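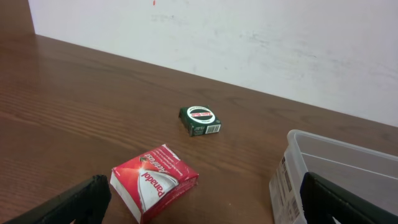 Page 26

How to Get from Ernora to Grarno by Bus

Buses to Grarno leave from the lot behind Ernora's main station. Buy your ticket at the window, as drivers don't take cash.

1. Go to window 2 and ask for a seat on the Bisht line. Have your passport out – the clerk copies the number onto the ticket.

2. Put large bags in the hold and keep the claim stub.
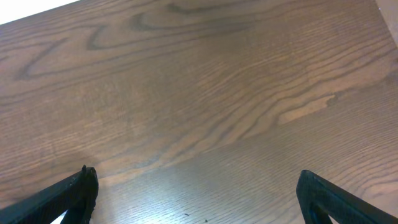

3. Change at Zasumby. The pass there is at 2,676 meters, so keep a jacket with you. The wait is almost 2 hours, and the station café closes early outside the summer season.

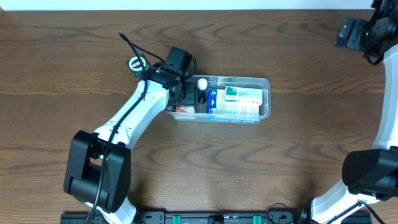 The second bus is smaller and fills up fast, so line up as soon as you have your bags. From April there is also a late departure.

Times checked 31 January 2022.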